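Who Keeps the Tapes

I got the email in January, as did everyone else who has ever given a box of anything to the Vosell Sound Library. The subject line was "Exciting changes to how you access your collection." I have worked around libraries long enough to know that when the word "exciting" shows up, somebody is about to lose shelf space.

The short version is that the library has signed with a company called Nivix, which will host the whole local music and oral history collection on a platform called Pluler. The reading room will close to walk-ins. The physical material will be "assessed for long-term retention." I read that last phrase several times and it didn't improve.

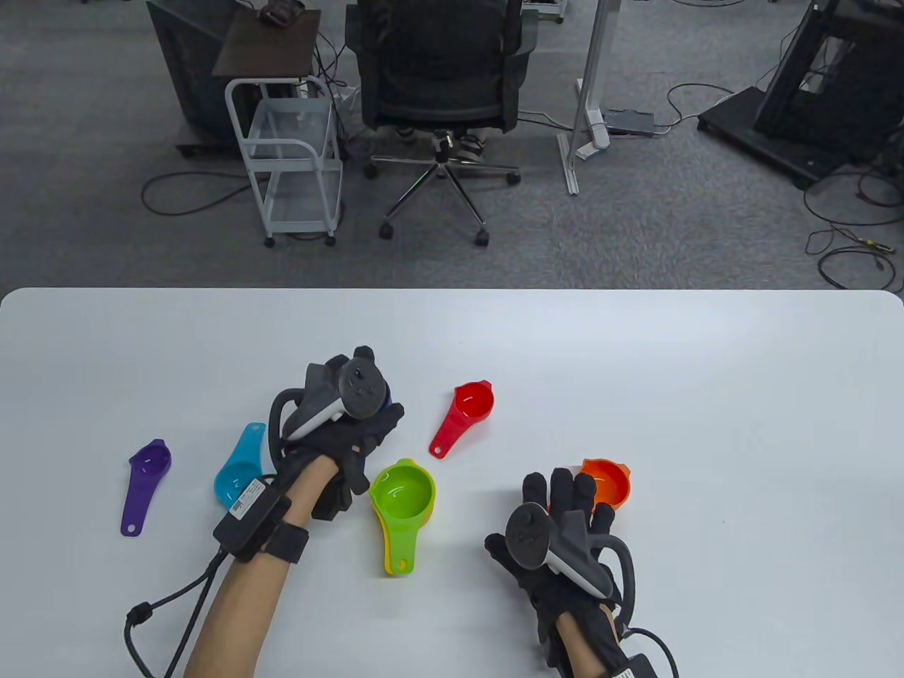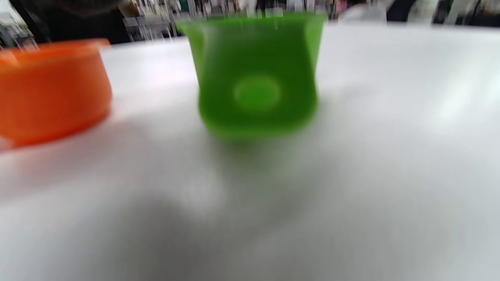
Colored plastic on a white table.

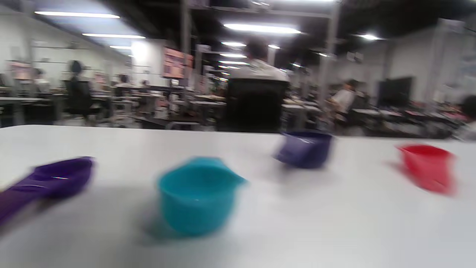 I should say where I'm coming from. I gave them 200 reels and cassettes, most of them dance band recordings and radio shows my uncle taped off the air or was handed by the people who played on them. I kept 2 for myself, both of them terrible, one of them mostly a dog. I signed a deed of gift. I have since reread it, and it promises that the library will "make reasonable efforts to preserve the content." Content. I must have skated right over that word when I signed, and I'd bet whoever wrote it didn't.

So I went to the public meeting. Fiorella Bellini spoke for the library, and she was polite and well prepared, and she had slides. The slides said that digital access would reach more listeners than the reading room ever could. That may be true. I'd like to have seen a number for it. There was one for the storage cost, and one for the heating, and a very large one for the roof, but listeners only got an arrow pointing up.

Octavian Coman asked who would own the files. The answer was that the library would "retain all existing rights." He pointed out that the library doesn't have rights to most of it, the musicians do, or their kids do, and that many of them were never asked about streaming on account of streaming not having been thought of. That went on a list of questions to be followed up. I have been to a fair number of meetings with a list like that and I've never once been sent the list.

I asked my own question, which was what happens if Nivix goes out of business, or gets bought, or just decides it doesn't care for old polkas. There's an export clause, I was told. I asked what format the export would be in. Nobody in the room knew, and I don't blame them for it, but then maybe don't sign yet?

Now, I'm not one of those people who thinks tape is holy. Tape rots. Some of the stuff I gave them was already shedding when I packed it, and a good transfer made now is worth a great deal more than a reel nobody can thread in thirty years. Shu-fen Chou did the transfers on the first part of my uncle's boxes and she did beautiful work. She also wrote down everything that was on the labels and inside the lids, and who was probably playing, and which side had been recorded over. None of that has a field in Pluler. I looked. There's artist, title, year, genre and mood. I would love to know the mood of a school board hearing.

I tried the demo at home, too. They put up 800 tracks for donors to test. I searched for a bandleader I know is in there and got nothing. I searched for him with his name misspelled the way it was on the box and there he was, filed under Easy Listening, with a picture of a sunset. The sound was all right. The first few seconds were missing, where he usually counts the band in and says something rude to the drummer. I suppose a machine took that for noise and trimmed it. It happens to be my favorite part.

Yen-ting Tseng, who was on the old collections staff, told me I'm being too gloomy, and that the reading room was getting so few visitors that something had to change. Fair enough. But the room was open four afternoons, then three, then by appointment, and the appointment line went to voicemail. You can make any room look unused if you work at it. I don't say anyone did it on purpose. I do notice that the visitor figures were always collected after the hours were cut.

What I'd want is pretty dull. Keep the originals of anything that hasn't been transferred and checked by a person with ears. Offer the rest back to the people who gave it before any of it goes in a dumpster. Put Shu-fen's notes online even if it's just a plain text file. Publish the contract, all of it, including the page about fees after the introductory period, which Ms. Bellini said was "still being finalized" although the thing is apparently signed.

I wrote all that in a letter, and Aparecida Conceição has written one as well about her father's choir recordings, which are a good deal more important than mine. We've each had an automatic reply thanking us for our enthusiasm.

If you gave them anything, dig out your deed of gift and read the second page. Mine was in a drawer under the takeout menus. And if you have a working reel-to-reel you'd be willing to lend, please write to me, as I may be needing one.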